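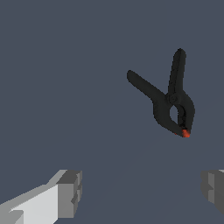

My neighbor downstairs asked me last month why I take the slow train to Grestano when the bus needs only half the time. She has lived in this town all her life and has been on that train twice, she told me, and both times she regretted it.

I could not give her a good answer at the door, so I try it now.

The slow train leaves at 6:40 in the morning and stops at every small station. The ride takes 52 minutes if we don't wait for the freight train before Flirnen, and we wait for it very often. When I moved to this country I bought the monthly pass for the train because I did not understand the bus website. It was a mistake of language, and I have kept it for six years.

In the first winter I used the ride to learn words. I had a small notebook and I wrote down what the conductor announced, the way I heard it. For a long time I believed that "mind the step" was the name of a station. Later I started to read novels, first the ones for children, and then the thick ones from the library in Flirnen, where they let you keep a book for 40 days if you ask politely.

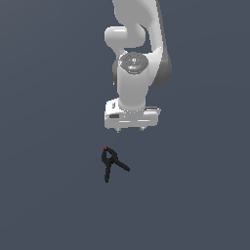
Flirnen Evening Writers' Club | Members' Blog

I should say also something about the window. On the left side you see the river almost the whole way, and in October the fog is so low that only the tops of the poplars come out. On the right side there are gardens, sheds and laundry. I sit on the right. I know by now which family paints the fence every spring and which one has given up on tomatoes.

The price went up in January, and the pass is now more expensive than the bus. My neighbor knows this too, and she mentioned it again on the stairs. I said that on the bus I get sick when I read, and this is true, but only a small part of the truth.

Next week they close the line for repairs between Flirnen and Grestano, and a replacement bus will go from the square. I have already packed a book, although I know I will not open it.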